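Getting hand-eye calibration to stick: how I line up a wrist camera with the arm's own idea of where things are

3 February 2022

A few people have written in since the June post to say their pick routine works great on one side of the table and drifts off on the other. Mine did that too! I spent a good two evenings blaming the planner before I looked at the calibration, so let me save you the evenings.

What we're after is one fixed transform: where the wrist camera sits relative to the tool flange. The arm tells you where the flange is, the camera tells you where the target is relative to the camera, and that one missing link joins the two. If it's off by a couple of degrees, everything you see gets placed a bit wrong, and the error changes as the wrist turns. That last bit is the giveaway. An error that stays put in the arm's base coordinates is usually something else (a bad base offset, say). An error that swings around with the wrist is nearly always hand-eye.

What you need

I do all this in Kobori, the little Python toolkit I use for everything these days, with Darnden doing the motion planning behind it. You can follow along in whatever you like as long as it can do three things: read the flange pose, grab an image at the same moment, and solve the AX = XB problem. You'll also want a printed checkerboard glued to something properly flat. Paper taped to a table is not flat. I know it looks flat. Mine had a bubble under one corner and I chased that bubble for a week.

Step 1: Do the camera intrinsics first

Please don't skip this one. If the focal length or the lens distortion is wrong, the solver will happily hide some of that error in the transform, and then you've got a number that looks fine and behaves badly. Wrist cameras tend to have short lenses, so the corners of the image bend a lot. Get the board right out into those corners when you collect images, at a bunch of tilts, and lock the focus before you start. If autofocus is on, turn it off and start over.

Step 2: Collect poses with real rotation in them

Put the board down, clamp it, and don't touch it again. Then move the wrist to a spread of poses that all look at it. My first attempt was forty-odd poses that mostly slid the camera sideways, and the result was junk. You need the wrist to turn, and around at least 2 axes that aren't parallel, or the math can't pin the answer down. I aim for big turns between poses, as big as I can get while the whole board stays in view.

Here's the loop I use, with the setup lines left out:

for pose in poses:
 arm.move_to(pose)
 arm.wait_until_still()
 sleep(0.5)
 samples.append((arm.flange_pose(), cam.grab()))

The half second looks silly but leave it in. My arm reports that it's stopped while the wrist is still wobbling a tiny bit, and pairing a settled pose with a wobbly image is a great way to get mush. The same goes for timestamps if you're streaming: check that your image isn't one or two behind the pose.

Step 3: Solve, then look at the leftovers

Run the solver and get your transform. Then, before you feel good about it, push every sample back through it and see where each one says the board is in base coordinates. The board never moved, so all of those answers should land on top of each other. I plot them as dots. A tight blob is good. A blob with one or two strays usually means a bad corner detection, so drop those and solve again. A long smear means something systematic, and I'd go back to step 1. 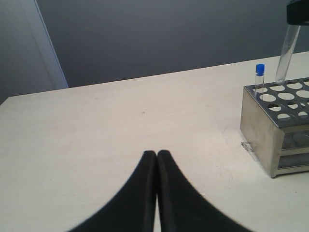 Now the part where most people (me included) get the frames backward. Some libraries hand you camera-to-flange and some hand you flange-to-camera, and both come out as a perfectly respectable 4x4 matrix. Get a tape measure and check the translation by hand. If the camera is mounted in front of the flange and the number says it's behind, invert it and look again. Name your variables so you can't fool yourself, too. I write T_flange_camera and read it as "camera, seen from the flange," and every multiplication then has matching names in the middle:

T_base_target = T_base_flange @ T_flange_camera @ T_camera_target

If the inside names don't match, the line is wrong. I've caught so many bugs this way just by reading out loud.

Step 4: Test it on something that isn't the board

Pick a small feature you can see clearly and look at it from several wrist angles. Ask for its position in base coordinates each time. Then try to touch it, slowly, with the speed turned right down and your hand near the stop button. For glassware and other narrow stuff I stop well above the target, check, and only then let it go lower.

Fung-ping Leung wrote to me after the last post with a neat trick I've stolen: do the touch test twice, with the wrist spun half a turn in between. If the two misses point in opposite directions, it's your hand-eye transform. If they point the same way, go look at the base frame.

Step 5: Save it like you'll need it

Write the transform to a file with the camera's serial number, the intrinsics and the leftover error. I keep mine next to the Cadotska config so the whole lot loads together, and the startup script refuses to run if the serial number doesn't match the camera that's plugged in – a check I added after swapping cameras and forgetting.

Things that have bitten me

Degrees and radians, obviously. Quaternion order (Bellero puts w last, Kobori puts it first, and a swapped one still normalizes just fine). Square size typed in as centimeters when the code wanted meters. A mounting screw that had worked itself loose, so the calibration was right on Monday and wrong later in the week.

Redo the whole thing any time the camera mount gets bumped or taken off. With the poses saved, a rerun is mostly waiting, and I usually make coffee while it goes. Next post will be on calibrating the tool tip, which uses a lot of the same ideas and a pointy thing in place of the checkerboard.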